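37 Shares
6 Comments

I have been using the tiger plate from Kunetti since April, so it seems fair to say something about it now that everybody is hunting for small gifts. I bought it as a treat for myself on a slow Sunday, when I had no business buying plates (my cupboard is full of them, thank you). It came up while I was looking for a plain cereal bowl at Sukeo, and I never did get the bowl.

First thing, the color. On my screen it looked like a flat baby blue and I was ready to be a little let down. In person the glaze has speckles all through it, and I like it so much more for that! It hides crumbs, too. The tiger is a simple cartoon, white with black outlines, with round ears and a stripy forehead, and it has this blank, slightly worried stare that gets me every single morning. The word TIGER is written under it in case you were wondering. Then there are white flowers with blue centers around the sides, which I could have lived without but my niece says are the best part.

I mostly use it for fruit and toast. It's too small for a real dinner unless you're a very tidy eater, and pasta sauce would be a gamble. Fruit is where it shines, though – anything orange or dark red looks great against that blue. I've been eating in bed a lot this winter (no judgment please) and it sits fine on the covers as long as I keep my knees still.
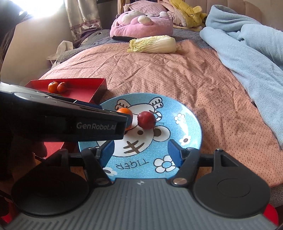

Tangerine and plum on the tiger, more fruit in the red box behind.

Now for the grumbles. The price went up between me looking and me paying, and shipping from Kunetti took longer than promised. It arrived in one piece but the packing was thin, just a layer of paper and a lot of hope. Mine goes in the dishwasher on the top rack and the black lines are still sharp, but a fork does squeak on it in a way that makes my teeth hurt. I've switched to eating with my fingers whenever I can get away with it.

I also have the 2 Asante side plates, which are thinner and stack better, and if you want something sensible you should get those. They don't have a face on them. Gidmont makes a cat plate in a similar style that I held in the store and put back – too heavy for me, and the cat looked smug.

Would I buy it again? Yes, and I'm eyeing a second one so I can stop washing this one by hand when the dishwasher is only half full.

Posted Monday, December 18, 2023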